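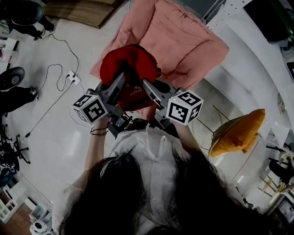

Home & Industry | Automation

Laundry remains the chore by which domestic robotics is most often judged, and on present evidence the judgement must be a reserved one. A shirt has no fixed shape. It can be inside out, knotted in a sleeve or lying beneath a blanket, and a machine that has learned to pick up a cup has learned very little that will help with it.

The trial conducted by Grudico at its Hadport premises is among the more candid efforts to measure the difficulty. Over the winter, the company set a two-armed machine to lift, flatten and fold small garments taken from a mixed pile. Of 318 attempts, 171 produced a fold that the assessors were prepared to accept. The remainder were abandoned, timed out or completed in a form that would have required a person to begin again. Most failures occurred at the first grasp, when the fingers closed on two layers of cloth instead of one.

Much of the present work therefore concerns the hand, and people are doing a good deal of it. Operators work through ordinary tidying with hand-held grippers, pinching and lifting clothing from the floor as a machine would have to, with printed markers on the gripper allowing its movements to be followed. Grudico's library holds some 1,000 such recordings. The company regards that number as modest, and intends to enlarge it before the next round of testing in September.

The shop floor presents a different picture. At the Stulton commercial laundry, flat goods such as sheets and tablecloths have been fed, pressed and folded by fixed machinery for many years, and the results are dependable. Sorting is still done by hand. Staff separate colours, empty pockets and set aside anything torn, and management has no plan to automate those stations. A second operator, Văduva, tested a robotic sorting arm on one line and withdrew it after 2 months, citing throughput. The arm recognized most items correctly but could not keep pace with the conveyor.

Cost is a further obstacle in the home. A household that does four loads a week would need to weigh the price of the machine, its servicing and the floor space it occupies against perhaps two hours of folding. Apartment dwellers in particular may find the last of these decisive. There is also the question of supervision, for a robot that must be watched while it handles a sweater has not yet relieved anyone of the task.

Grudico expects to publish its September results in full, including the unsuccessful attempts.

We use cookies to improve your reading experience. Manage preferences | Accept all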